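Dusosar Robotics Lab
Thread, September

1/ Today we are sharing results from Willari, our study of how a robot arm learns to grasp small handles using only the view from its own wrist. The full report is on the Dusosar site. The main points are in this thread.

2/ The question was narrow. If a grasping policy is trained entirely in simulation, which helps it more: realistic materials, or materials chosen at random? Both approaches have supporters, and they are seldom compared with the same arm, the same handles and the same training budget.

3/ We built two training sets in the Zhuravel simulator. In the first, every object keeps a plausible surface. In the second, surfaces are drawn at random from a shared library, so a cabinet part may be given stone and a shelf may be given wood grain on one run and flat gray on the next. Object shapes and handle shapes are identical in both sets.

4/ The camera is fixed behind the gripper and looks out past the fingers. The policy receives this view and the finger opening, and nothing else. It has no overhead camera and no map of the room. When the wrist turns, the whole view turns with it, and the policy must cope.

5/ Views from the random set are often hard to read, even for staff who work with them daily. In this one, the target type is the silvery U-shaped handle on the speckled block at left, level with the fingertips. The large wooden lattice overhead is a distractor.

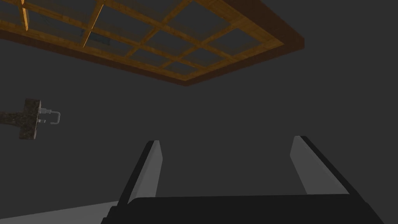

6/ How we scored it

An attempt counts as a success only if both fingers close on the handle and the arm then pulls it through the set distance. Touching the handle does not count. Gripping the block behind it does not count. Each attempt is limited to 20 seconds.

7/ Each policy was tested on 42 handle and fixture pairs that were held out of training. We repeated training with 3 random seeds and report the average. No policy was tuned after the held-out pairs were opened.

8/ Main result: the policy trained on random materials succeeded on 61 percent of held-out attempts. The policy trained on plausible materials did worse on every seed. The gap was widest for thin metal handles on dark or heavily patterned surfaces.

9/ The failures differ in kind. The policy trained on plausible materials tended to steer toward large, bright shapes, mostly boards and panel edges, and ran out of time there. The other policy usually reached the right area but closed too early, with one finger resting on top of the handle.

10/ We tried a mix of the two sets as well. It landed between them. We do not read much into this, as the mix was tested at a single ratio and we had no time to run others before the report was due.

11/ Limits of the study. All results above are from simulation. Handles were rigid and fixed in place. We did not test knobs, recessed pulls or anything that has to be turned. Lighting varied very little between runs, and we expect that to matter on a real arm.

12/ Tests on hardware are being prepared with our partners at Trustport, using the same scoring rules and the same time limit. We will publish those results whether or not they agree with the simulated ones.

13/ The held-out pairs, scoring scripts and training settings are available on request to research groups. Please use the contact form on the Willari project page and state which version of Zhuravel you are running, as older versions handle finger contact differently and the scores will not match ours.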